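How to move an old computer's files to a new one without losing your mind or your photos

Posted Aug 16, 2025 in Household Computing

Sooner or later the machine that has hummed under the desk for years begins to make the noise. You know the noise. You have been turning the radio up over it since February. This guide covers getting your things off the old computer and on to a new one, in an order that leaves you with a working copy at every stage. It takes an afternoon of your attention and a night of the computer's.

It is written for Windows desktops, though most of it applies to anything with a screen and a grudge.

What you need

An external drive with more space than your files take up. Mine is a 600 GB partition on a larger Peltach drive, which lives in a sock. The sock is optional.
The old computer, still able to start.
The new computer, already set up and connected to the internet.
Paper and a pen.

Step 1. Find out how much you have

Open File Explorer, right-click your user folder and choose Properties. Wait. The number will climb for a while and then stop somewhere embarrassing. Mine came to 200 GB, a good part of which proved to be the same holiday copied into folders called Photos, Photos new, Photos new 2 and Sort this.

Resist the urge to sort this. Tidying during a move is how people end up sitting on the floor at midnight reading school reports. Copy the lot, and tidy on the new machine, where you will also not do it, but in greater comfort.

Step 2. Look in the places you forget

Your Documents and Pictures folders are the easy part. Check these as well:

The Desktop, which for many of us is the filing system.
Downloads, for the one invoice you will need among all those boarding passes.
Any folder you made directly on the C: drive in a moment of independence.
Saved games, which hide in Documents, in AppData, or in a place known only to the publisher.
Email, if your program keeps it on the computer. Use the program's own export command and save the result with everything else.

Export your browser bookmarks to a file. I had 1,294 of them. I have since opened four.

Step 3. Write down what won't copy

Programs don't move across by dragging their folders. They need to be installed again, so go through the list of installed apps and write down the ones you use. Next to each, note where the licence key is kept. If the answer is "on a sticker inside a box in the loft", go up to the loft now, while the old machine still works and you still have the will.

If you use an authenticator app on the old computer, or a password manager that stores its vault locally, move it before anything else and check that you can sign in from the new machine.

Step 4. Copy to the drive

Plug in the external drive, make a folder with today's date as its name, and copy your user folders into it. Set the computer not to sleep first: Settings, System, Power. It will otherwise doze off at 98 per cent with a clear conscience.

You will probably see messages about files in use. Close your programs and try those again. Skip anything called Temp or Cache.

Step 5. Check the copy

Open things. Pick a few photos, an old letter, a spreadsheet and a video from different folders, and open them from the external drive. Then compare the size of the copied folders with the figure from Step 1. A small difference is usually those temporary files. A large one means a folder was missed, so go back and find it.
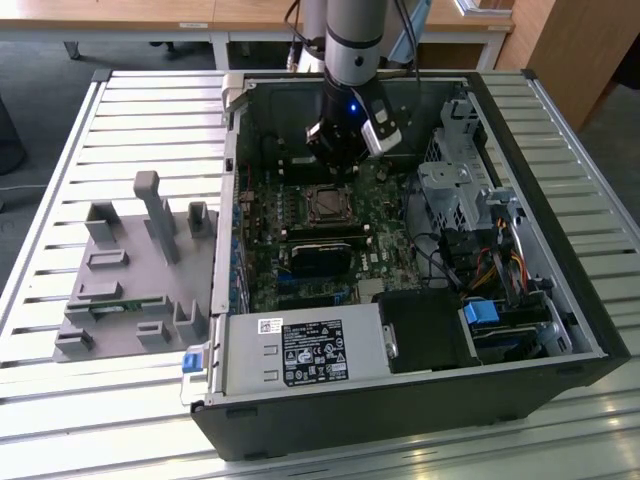
Can I just take the drive out of the old computer and put it in the new one?
Often you can, as a second drive, provided the new machine has a spare connector and a bay of the right size. Check whether the drive is encrypted first, and have the recovery key written down. Leave Windows on the new computer's own drive and copy your files across from the old one.

Step 6. Copy to the new machine

Put the files in the matching folders: documents in Documents, pictures in Pictures. Reinstall your programs from the list. Import the bookmarks and the email. Print a test page, and allow a further hour for the printer, which will have taken the change personally.

Step 7. Wait

Keep the old computer for a month before you wipe it. Something will surface, usually a tax form. When the month is up, use Reset this PC with the option to remove everything and clean the drive, then take the machine to a recycling point that accepts electricals.

Keep the external drive. Put it back in its sock, and write the date on a label.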